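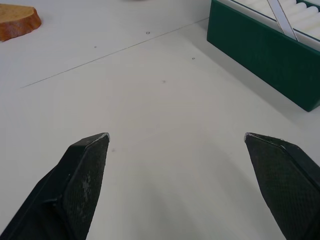 Workshop notebook, October: rewriting the board pack at Trarnis

Afternoon session, started a little after lunch. Working on the format for the quarterly board papers. This follows on from the spring entry, where we only got as far as agreeing that the pack was too long and that the directors were reading it the night before.

What we had on the table: the last two packs from Trarnis, the one Vida uses for its advisory board, and a blank agenda. The Vida one is shorter, but it leaves out the cash forecast, so it isn't a fair comparison. I would still borrow its cover sheet.

Starting point. The current pack has a CEO report, a finance report, a sales report, a people report and then whatever else came in that week. Every report has its own layout. The decision the board is being asked to make is usually somewhere in the last paragraph. In one case it was in an appendix. The minutes show the directors discussed that paper and then noted it, so the lease renewal had to go back by email afterward.

First try. Moved every decision to the front of its paper, in a box with the wording of the resolution. Took the old pricing paper and redid it this way. It read better, but the box got long as the author had put all the conditions into it. Second try had the resolution in one sentence and the conditions as a list under it. Keep that.

Second thing was length. We set a limit of six pages per paper, then tested it on the finance report. Didn't fit. The finance report has the monthly accounts, the forecast, the covenant test and the aged debtors, and the covenant test can't be dropped because the bank agreement says the board must see it. Moved the aged debtors to a separate reading folder and it came down enough. If a director wants the debtors list it's one click away. Need to check that the reading folder counts as "papers supplied" under the company's own rules. I think it does, but I want the company secretary to say so in writing.

Timing the agenda. Went back through the notes of the last meeting and marked when each item started and finished. The CEO report took almost 20 minutes and no decision came out of it. The acquisition item (Skoteo, the small distributor) had been given 10 and was still going when one director had to leave. It was also listed next to last. So the order is wrong as well as the lengths.

New order, as a draft:

- Conflicts of interest and last minutes
- Decisions, largest first
- Finance
- CEO report, taken as read, questions only
- Risk register, changes only
- Directors alone, no management in the room

The session without management is new for Trarnis. Some of the executives will not like it. My view is that it should be on every agenda even when there is nothing to say, so that nobody reads anything into it when it does happen. Suggest it stays short and that the chair gives the CEO a summary the same day.
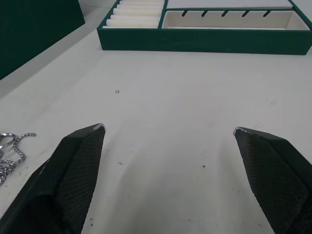 The conflicts item needs more work. At the moment the chair asks whether anyone has anything to declare and everyone says no. One of the directors also advises Dodo, which supplies packaging to Trarnis, and this was declared when they joined and has not come up since, even though the Dodo contract was in the pack twice. I don't think anything improper was done. The register just wasn't in front of anybody. Fix: print the register of interests behind the agenda and mark any paper that touches a name on it.

Tried this on the old pack. Took longer than I expected to match names, mostly due to trading names being different from the registered ones. Someone should add the registered name to each entry.

Minutes. We compared the long style and the short style. Short style is decisions and actions only. Long style has who said what. Settled on something between: the decision, the main reasons, the options that were turned down, and the action with an owner and a date. No quotations. If a director asks for dissent to be recorded, record it with the name.

Still open:

- Who cuts a paper that comes in over the limit? I'd say send it back to the author, but that only works if papers are due earlier than they are now.
- Late papers. Current habit is to accept them. Draft rule says the chair decides and the minutes say it was late.
- Whether the audit group uses the same template. Probably yes, with a different cover.
- The board portal cuts off long file names, so the numbering has to come first.

Next: redo the full pack from last quarter in the new format and have two directors read both versions without telling them which parts were changed. Ask each of them what they were being asked to decide. Write up the answers here.

Last updated: October

Comments

We tried "taken as read" for the CEO report and the questions ran longer than the report used to. Worth putting a time against it anyway.

On the reading folder: ask how long the portal keeps it. Ours was cleared after each meeting and we had to rebuild it for the auditors.

Can you post the cover sheet once it's done? The Vida one would do if yours isn't ready.

Agree on printing the register. Would also add former employers, at least for the first year.

Related entries

Spring entry: why the board pack got so long
Notes on the Skoteo paper and what the board asked for
Action logs: one list or one per committee
Induction folder for new directors, first draft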